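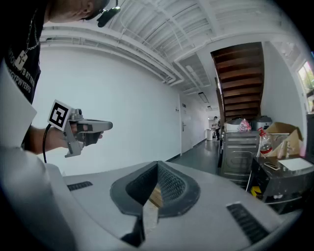

Ticket 400: Zilturent coupe, passenger door won't pop

Opened by Lionel Catterall, Gollgate workshop

Right, so this is the shaved-handle car with the remote door poppers (lovely to look at, a pain to live with). Driver's side opens every time. Passenger side clicks and sits there. Battery's healthy, and I swapped the fobs over just in case. Same click!

Update, 10.23am: Pulled the door card. The solenoid gets a decent 12 volts at rest but sags badly when you press the button, so I'm blaming the wiring in the hinge gaiter. Zofia Pawłowska reckons it's the earth. We have a biscuit riding on it.

Update, after lunch: Zofia wins. The coachbuilder had bolted the earth straight onto fresh paint. I scraped it back to metal, put a new ring terminal on and it popped 23 times on the trot. 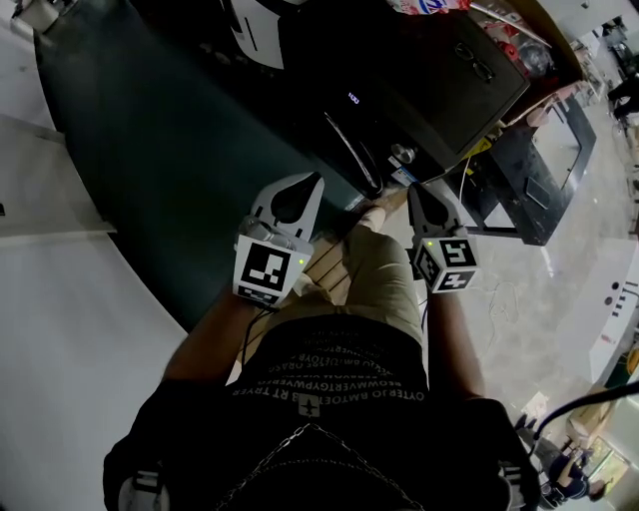 Does the solenoid need replacing as well?
Not for now, it pulls in strongly with a good earth and isn't getting warm.

Still open: the door drops a touch on its hinge and catches the sill trim. Nour Karam has the shims on order from Dabbas, due in November. I'll leave the ticket with her until they turn up.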